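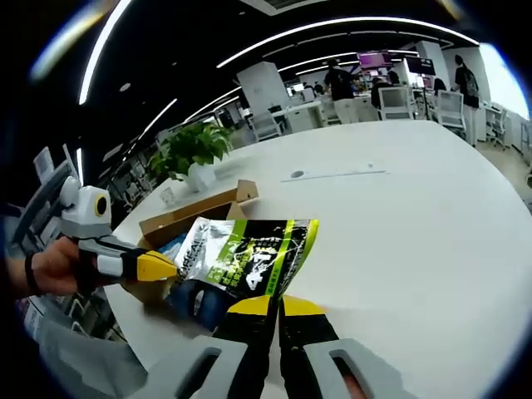
## 4. Packing the shared table box

This section of the Flesstead office guide covers the cardboard box that lives on the big white table. It replaces the old section 4, which said "keep the table tidy" and was obeyed about as well as you would expect.

You will need:

- one open cardboard box, flaps intact
- snacks, in bags that are still shut
- one packet of wet wipes
- the contents card
- a table you are prepared to clear first

**Note:** The potted plant is not part of the kit. It stays on the table in its square white planter. It has been packed once before and did not care for it.

### 4.1 Before you start

1. Move laptops, mugs and unfinished arguments to your own desk.
2. Stand the box on the table with the flaps folded right out. Flaps left half up will close on your hand at the moment you are holding the most crisps.
3. Keep the box clear of the grey strip across the tabletop and the round grommet beside it. Cables come up through there when the table is used for meetings, and a box parked on top gets shoved by someone in a hurry.
4. Take everything out of the box, including whatever the last person pushed into the corners.

**Caution:** Do not drag a full box across the table. Lift it with a hand underneath. The bottom is held together by one strip of Danaten tape and a good deal of optimism.

### 4.2 Sorting

5. Lay everything flat, labels up. A crumpled bag takes up twice its fair share of room and makes the count on the card look like a lie.
6. Smooth out snack bags from the middle towards the ends. Press gently. If it goes bang, it is now lunch, and you should cross it off the card.
7. Put the wipes to one side. They go in last.

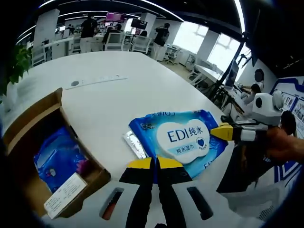 8. Check the seal on the wipes before they go anywhere near the food. Press the packet with your palm and listen for air. A packet that sighs at you should be used up this week at the table, and a fresh one taken from the Sokier cupboard, shelf 7.
9. Pick out any stray wrappers and foil. They have a way of sliding under flat packets, where they pass for contents until somebody goes looking for a biscuit.

### 4.3 Filling the box

10. Put the heaviest packets on the bottom.
11. Stand tall bags along the sides with their tops level with the rim. A bag that leans on the outside of the box has not been packed, whatever its owner tells you.
12. Lay the wipes flat across the top, label up.
13. Update the contents card and leave it at the front, where it can be read without unpacking everything you have just packed.
14. Fold the flaps in, short sides first. If they won't meet, return to step 5 and be firmer with yourself.

**Note:** Aryee boxes are 41 cm on the long side. Other boxes will do, but they don't fit the shelf, and you will be the one explaining that to the shelf.

### 4.4 If something goes wrong

- *Something has leaked.* Open the wipes. This is their moment.
- *The card and the box disagree.* Believe the box.
- *The box is empty.* Ring extension 158 and ask for a refill. Claims of theft will be noted and a new card issued.

The list of approved snacks is in section 7. It is reviewed every January, with more feeling than the subject deserves.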